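Measuring Household Deprivation in Flerside: A Local Index for Small Areas
Student project report, Applied Social Statistics
Submitted by Rosine Bouvier, 18th November

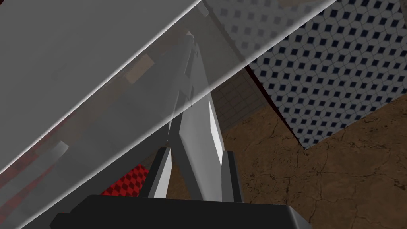
Figure 1. Simulated view of a white faceted object between two gripper fingers.

Summary

This report sets out the design and results of a local deprivation index for the district of Flerside. The index follows the counting approach commonly used in multidimensional poverty work, in which a household is identified as deprived when its weighted shortfalls reach a fixed threshold. The project was supervised by Benoît Bailly and carried out between February and the end of the summer term.

1. Background

Flerside is divided into three wards: Skokden, Saraç and Grodska. District planning has until now relied on household income alone. Income figures are published for the district as a whole and do not allow the wards to be compared. The district office asked whether existing survey material could support a broader measure at ward level.

2. Data

A questionnaire was sent to 900 addresses drawn at random from the district register. Completed forms were received from 814 households. Forms with missing answers on housing or schooling were followed up by telephone, and all were completed by this means. Residents of care homes and student halls were outside the scope of the survey.

3. Method

Four dimensions were chosen: health, schooling, housing and work. Each carries an equal weight, and the weight is shared equally among the indicators within it. The housing dimension covers heating, damp and overcrowding. The work dimension covers long-term unemployment and irregular hours.

A household is counted as poor when its deprivation score is 40 per cent or more. The share of poor households gives the headcount ratio. This is multiplied by the average score among poor households to give the adjusted headcount, which is the figure reported for each ward.

4. Results

Grodska recorded the highest adjusted headcount, with damp and irregular hours making the largest contributions. Skokden had a lower headcount, but poor households there were deprived in more indicators on average. In Saraç the schooling dimension accounted for most of the total, chiefly among households headed by a person over retirement age.

The order of the wards did not change when the threshold was moved by five points in either direction. It did change when housing was given double weight, in which case Skokden and Saraç exchanged places.

5. Limitations

The sample is adequate for comparing wards but not for smaller areas. A sample of 2,000 addresses would be needed to report results by neighbourhood. Answers on health were given by one adult on behalf of the whole household, and illness among other members may be under-reported.

6. Recommendations

The survey should be repeated every second year using the same questions. The heating indicator should be reworded, as several respondents in Grodska took it to refer only to central heating. The weights should be agreed with the district office before the next round is drawn.

The questionnaire and the table of weights are given in Appendix A.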